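Back to Work After Forty: How Returning Employees Are Finding a Place in Small Manufacturing

When the packing plant at Gerkanside reopened its second hall, the management expected to fill the posts with school leavers. The applications told a different story. Most came from people who had been away from paid work for years, many of them parents or carers, and a good number had never set foot in a factory. The company had no program for such applicants. It had a two-page induction sheet and a safety video.

Shirley Mapplebeck, who was then responsible for personnel, withdrew both. In their place she introduced a paid period of learning during which no new employee was assigned to a production target. Supervisors objected at first, chiefly on grounds of cost. The plant employs 700 people, and a delay in one section is quickly felt in the next.

"We were asking adults to pretend they already knew the job," Mapplebeck says. "They were too polite to ask questions, and so the same mistakes were made every week."

The revised program places great weight on the first days. New employees learn the names of parts and tools, the signals used on the floor, and the correct way to stop work. They are encouraged to handle materials at their own pace before they join a line. Written tests have been dropped in favor of short conversations with an experienced colleague.
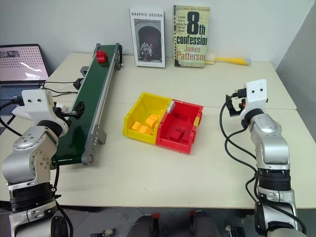 Pay during this period is the same as pay afterward. The company regards this point as essential, and so do the employees. A person returning to work after a long absence often has new expenses before the first wages arrive: transportation, suitable shoes, someone to collect the children. An unpaid trial, however short, closes the door to many of the applicants whom an employer most wishes to reach.

Hours proved more difficult to settle. The traditional early shift began at 6 a.m., well before any nursery in the district opened its doors. After a long consultation, Gerkanside added a shift that starts at 9:15 a.m. and ends in time for the close of school. It was first offered to new employees only, a decision that caused some resentment among longstanding staff. The shift is now open to all, and places on it are allotted by rota.

There remain problems that the new hours have not solved. Lower weekly hours mean lower weekly earnings, and several employees have asked for a route to full-time work that does not depend on a vacancy in the early shift. School vacations continue to be covered by private arrangement. Management has promised a review of both matters in the fall.

Confidence is harder to provide for than either pay or hours. Rekha Sengar joined the plant after a long period at home caring for her father. She had previously worked in a bank, and she describes her first week on the floor as a lesson in being a beginner.

"I knew how to run a household and I knew how to speak to customers," Sengar says. "I did not know where to stand. It took me a while to see that everyone had once been in that position."

Sengar now spends part of each week with new arrivals. The role carries a small supplement and is limited to up to 40 hours a month, so that mentors keep their own skills current. She has asked that mentors be given training of their own, and a first course is planned for January.

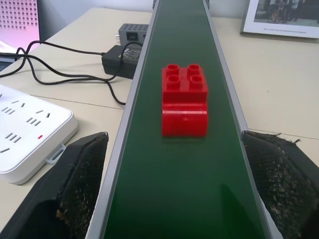

HAMIRCOMBE, June

The approach taken at Gerkanside has drawn the attention of employers elsewhere, among them the furniture maker Paditz, whose workshops stand at the edge of this market town. Paditz is a much smaller concern and cannot spare a mentor for every newcomer. It has chosen to take on returning employees in pairs, so that each has a companion at the same stage of learning.

The arrangement has been well received. Pairs take their breaks together, attend the same instruction, and are kept on the same hours for the whole of their first season. Where one member leaves, the other is offered the choice of continuing alone or joining the next intake.

Local transportation is the chief obstacle. The last bus from the industrial road departs at 5:40 p.m., and an employee who misses it faces a long walk into town. Paditz has adjusted its closing time accordingly and has written to the bus operator to request a later service. It has not yet received a reply.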